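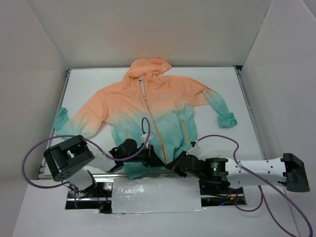
The Brernholm open day starts with a queue for a lanyard, and I spent mine reading a poster about the virtues of patience. It turned out to be useful preparation. Stunmont rents the top floor of the old Floder building and teaches robots to handle clothes, or more exactly collects the examples from which, some day, a robot might learn to. Each attempt at a garment is recorded and filed as one example. When I reached the glass, the pupil of the moment was a hooded jacket, peach at the shoulders and mint green at the hem, spread on a white table with a gripper on either side of its long orange zip. I own a worse jacket and treat it with far less respect.

The robots don't yet do this on their own, a point our guide, Dirk Lindemann, makes early and cheerfully. A person steers both arms through the job, and the machine keeps the movements together with what the cameras saw. Then the jacket is rumpled up and they go again. The counter by the door said 3614 when we came in on Sat 29 March. The target for June is 3958, a number nobody on the tour could explain and Lindemann declined to.

He was better on what counts as a good example. Beginners, he said, fold too beautifully. They fuss over a sleeve, stop to admire it, go back and fuss again, and the system duly learns to dither. What he wants is a plain fold done at a steady pace, plus a fair number where something slips and the operator puts it right. Those last ones are prized, which I intend to mention at home.

Visitors were allowed 2 minutes each at the controls of a practice table, with a tea towel. I managed one corner. The woman after me, who said she ironed for a hotel, did the whole towel and looked bored. Mine was not kept.

There is a small display on the landing about Dreßler, who supply the practice tables, and a coffee machine that takes exact change only. Tours leave every half hour and hold twelve people. Go before lunch if you can, as the lift gives up in the afternoon and it is 3 flights to the top.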